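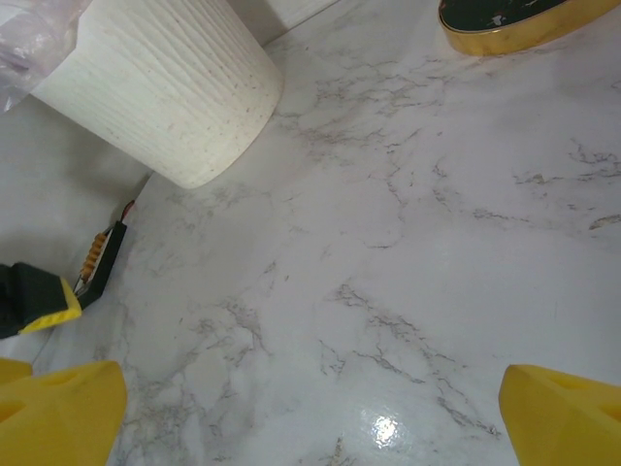

July 11, 2018
By the Product Office, Unden Surfaces

The Clarkmont Marble-Pattern Countertop

The Clarkmont is a countertop with a glossy finish and a white marble pattern, intended for kitchens, pantries, washrooms and serving areas. The ground color is a pale white-grey with a slight lavender cast. The veins are thin and broken, in grey and brownish grey, and are spaced widely enough that the pattern does not compete with objects placed on it.

The Clarkmont replaces the earlier Dobson pattern, which was withdrawn from the Unden range in April. The Dobson carried a heavier vein and a warmer ground. Customers who need to match an existing Dobson installation should write to the Product Office before ordering, as remaining stock is held at the Witwood warehouse only and cannot be reserved by telephone. The two patterns should not be joined in a single run.

Sizes and Supply

Countertops are supplied in a standard depth of 600 millimeters. Lengths are cut to order, with a minimum order length of 438 millimeters for short returns and shelf pieces. A matching upstand is available at a height of 152 millimeters. The upstand is optional, and many customers prefer to bring the countertop directly to a plain wall with a fine sealed joint. Either method is acceptable to Unden provided that the wall is flat and sound.

Delivery from Witwood is made on pallets. The purchaser is responsible for checking each piece on arrival and for reporting damage before installation begins. Claims for chips, scratches or incorrect lengths cannot be accepted once a piece has been cut or fixed in place.

Pattern and Color

The pattern is directional. When two lengths meet at a corner, the veins will not continue across the joint, and the installer should agree on the position of the joint with the customer in advance. Samples are small and show only part of the design. A customer who is undecided between the Clarkmont and a plain white surface is advised to borrow a large sample and to view it in the room where it will be used, both in daylight and under the evening lamps. The lavender cast is more noticeable beside cream or yellow walls and less so beside grey ones.

White and off-white containers, ribbed or smooth, sit well against the pale ground. Gold trim also suits the pattern, particularly where the faucet or the cabinet handles are of a similar tone. Very dark accessories will stand out strongly, and small tools left on the surface will be noticed at once.

Daily Care

The surface should be wiped with a soft damp cloth and dried with a second cloth. Because the finish is glossy, water marks will show under direct light if the surface is left to dry by itself. A small amount of dish soap may be used for grease. Scouring powder, steel wool and undiluted bleach must not be used.

Containers with rough or unglazed bases should be lifted when moved - sliding them will dull the gloss over time. Felt pads are recommended beneath heavy items that remain in one position. Hot cookware must be placed on a trivet. Cutting should always be done on a board.

Waste containers and utensil holders kept on the countertop should be moved once a week so that the area underneath can be cleaned. Where a container is lined with a plastic bag, the outside of the bag should be dry before it is set down on the surface. Moisture held between a bag and the joint at the wall may in time weaken the sealant.

Joints and Sealing

The joint between countertop and wall should be inspected each year. Sealant that has darkened, shrunk or pulled away should be removed in full and replaced. New sealant should not be applied over old. Light grey sealant is supplied with every Clarkmont order, and additional tubes may be ordered from the Product Office.

Ordering

Orders are accepted in writing and should state the length of each piece, the number of exposed edges and whether the upstand is required. Large samples are lent against a refundable deposit. About 200 are in circulation at any time, and a short wait may apply.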